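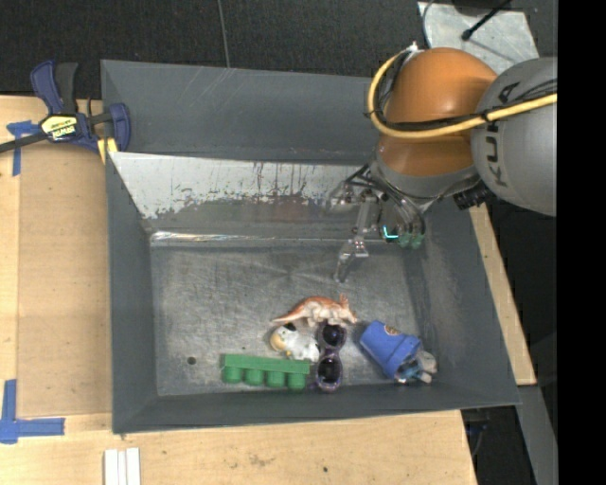
A gray metal bin with sloped sides on a wooden tabletop

Sheet metal bins are open containers formed from thin sheets of steel or another metal and used to hold, sort or carry loose goods. They are found in workshops, warehouses, farms and shops. The term usually covers vessels small enough to be moved by one or two people; larger ones are classed as skips or hoppers.

Construction
Most bins are cut from a single flat sheet, called a blank, and folded along scored lines. The corners are then riveted, spot welded or closed with a folded seam. The upper edge is commonly turned outward to form a flange, which stiffens the walls and covers the raw edge of the metal. Sloped sides let empty bins nest inside one another and guide the contents toward the middle of the floor. Drain holes may be punched in the base when a bin is meant for outdoor use or for washed parts.

Finishes
Plain steel rusts quickly in damp air, and bins are therefore often galvanized, that is, coated with zinc. Paint may be applied over the zinc, but it holds poorly unless the surface has been cleaned and primed. Wear begins on the floor and the inner walls, where goods rub against the coating. Once the zinc has worn through, rust forms along scratches and seams and may run down the wall in brown streaks. Light rust can be removed with a wire brush and the bare area treated with a zinc-rich paint.

History
In the town of Wisberg, bins were made by tinsmiths as a sideline to roofing work. The trade later moved to the Zirnov works, whose first printed price list offered 12 patterns, among them a shallow seed bin and a deep coal bin. At its height the works employed 83 people. A second maker, at Sarklow, specialized in nesting bins for fruit growers and sold them in stacks of 30. Both firms lost trade as molded plastic containers became cheaper, and the Sarklow shop closed one December after a final order for the Medve market halls.

Collections
The Wisberg Museum of Trades holds 71 bins from the two makers, together with folding tools and paper templates. Several carry stamped marks on the underside of the flange, which are used to date them.

See also
Galvanizing
Hopper
Tinsmith

This page was last edited on Mar 11, 2021.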